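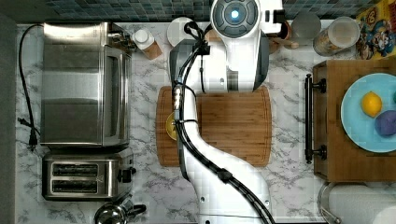 Bras robotisé blanc au-dessus d'une planche à découper, plan de travail en marbre.

Rendez-nous les juxtaposés !

Je tire aux plateaux depuis 13 ans, et je n'ai jamais pris autant de plaisir au pas de tir que depuis que j'ai rangé mon superposé. À sa place, un vieux calibre 28 juxtaposé, double détente, crosse anglaise, trouvé d'occasion chez un armurier de Langat pour une somme que je n'ose plus répéter aux copains tant elle était basse.

Oui, on casse moins de plateaux. Et alors ? Au club d'Argate, le premier dimanche, j'en ai manqué quatre d'affilée, et je riais tout seul. Le fusil monte à l'épaule comme une plume, il part vite, il faut l'accompagner jusqu'au bout (dès qu'on arrête le geste, on passe derrière) - bref, on réapprend à tirer.

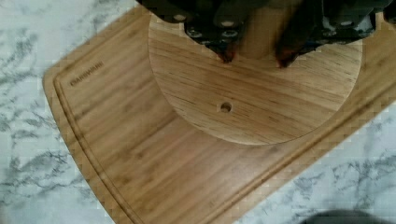 Ce qui me désole, c'est de voir ces fusils dormir au râtelier pendant que les vitrines se remplissent de modèles réglables dans tous les sens. Beaucoup sont sains, bien ajustés, et n'attendent qu'un passage chez l'armurier : épreuve, chambrage, jeu de bascule, il vous dira tout ça en quelques minutes. Demandez-lui aussi quelles cartouches employer, la longueur de chambre des anciens réserve des surprises.

J'aimerais que chaque club leur consacre une journée. Flunbridge le fait déjà en décembre, superposés au vestiaire, classement affiché pour la forme, et la liste d'attente s'allonge tous les ans. J'y retourne cet hiver avec mon petit 28 et 300 cartouches dans le coffre !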